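# The mat, the screens and the things with no home

In our flat there is one drawer which does not close. In it goes everything that has no other place. My grandmother had such a drawer also, and I think she never emptied it in her life. I decided to be braver than her.

My method comes from Kerttu Pesonen, who gave a small evening talk at the library in Brekke last April. She said that most people sort their things on the floor or on the bed, and then it is night and they want to sleep, so everything goes back. One should have a surface with a border, she said. When the surface is full, you stop and decide. I wrote this on the back of my bus ticket and I still have it (it was in the drawer).

So I began to sort on a mat. Felt is good for this. Small things do not roll away so easily, and there is no noise when you put down something hard, so I can do it late without waking Helge. I looked first at a very nice one that cost 117 euros and I closed the page again. Later I found a place that sells felt by the meter, and there you pay only 18 for a piece which covers a whole table. You must cut it yourself, with good scissors and much patience at the corners.

The second thing is the folding screens. I like the woven kind, because they let some light through and they are easy to move. With screens behind the table I do not look at the bookshelf and begin to think about the bookshelf. Maybe this sounds childish, but I am a person who goes to fetch a pen and comes back one hour later with clean windows.

My rules are simple. I set the kitchen clock to 40 minutes. Every object gets one of three answers: it goes to a room, it goes to another person, or it goes out. "Maybe" is allowed for one object only. Last time I used my maybe on a key from an apartment I left long ago.

The difficult part is always how the things are mixed. A kitchen sponge is not a question, it goes to the sink. A bottle goes to recycling if it is finished. But a soft toy is more difficult – you turn it with its back to you and still you feel it has an opinion.

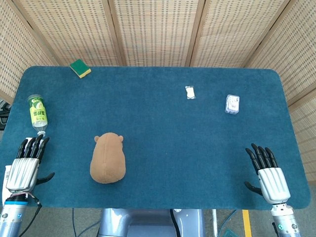
*Sponge, bottle, small packet, little box and the brown plush, on the blue-green felt.*

I would let the plush be the last one. Agnes Tangen wrote to me after my previous post that she puts all soft toys in a basket for one month, and if no child asks, they go to the charity shop. I tried this with two rabbits. It was me who asked for them, after nine days.

For small packets and little boxes with labels I have now a better habit. I read the label immediately, and if I cannot understand what the thing is for, I ask somebody the same evening. Before, I put them back "until I know", and some of them stayed in the drawer through two moves.

The drawer closes now if you push a little with the knee. Next I will try the shelf over the washing machine, where there are mostly batteries and candles. If you have a good way to know which batteries are empty, please write it in the comments.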